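Ticket 1000 - Black throw sheds on everything
Opened by: Nabila Rondonuwu
Handled by: Masaru Shimada, Jamberg customer care
Status: waiting on customer

Nabila, December 24, 2018
I bought 6 yards of your black fabric to cover a couch that was once beige and is now a record of my meals. The fabric leaves black fuzz on the cushions, on my socks and on one visiting uncle. I shook it out on the porch. The porch now has fuzz too.

Masaru
Sorry to hear it, and sorry to the uncle. Did you wash it before use? Cold water, no softener, wrong side out if you can tell which side that is. Please also tell us if the cut edges are hemmed.

Nabila
It came folded in a bag with a card that said "enjoy," so no, I did not wash it. I just enjoyed it. Edges are not hemmed. I own a needle in the sense that there is one somewhere in the house. 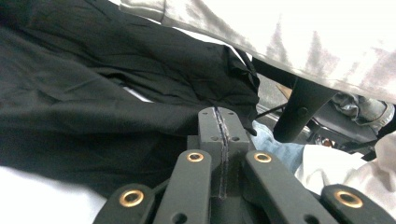

Washed it once last night, cold, by itself. The lint trap produced something I could have named. There is less fuzz now, but it creases if you look at it and I don't iron - the iron went the way of the needle.

Masaru
Less fuzz after one wash is a good sign. Please do a second wash, then tumble on low for 23 minutes and take it out right away. Drape it while warm and most creases should drop. For the edges, iron-on tape is our usual advice, but I see the problem. Fabric glue will do.

Nabila
Glue I have. Second wash is in now. Leave this open until I've worn light-colored pants on that couch.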